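The Sunddale Family Center will extend its weekday opening by 12 places this spring. Elli Halonen, who has directed the center for nine years, said the decision followed a long review of local demand.

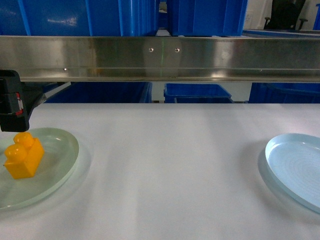 *A yellow toy block on a green glass plate.*

"Parents told us that the waiting list was the main difficulty," Halonen said. "We had 121 families on it in April."

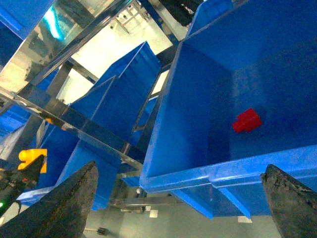

She added that fees will remain unchanged and that five places will be held for families new to Sunddale. Applications are accepted at the Stondside office.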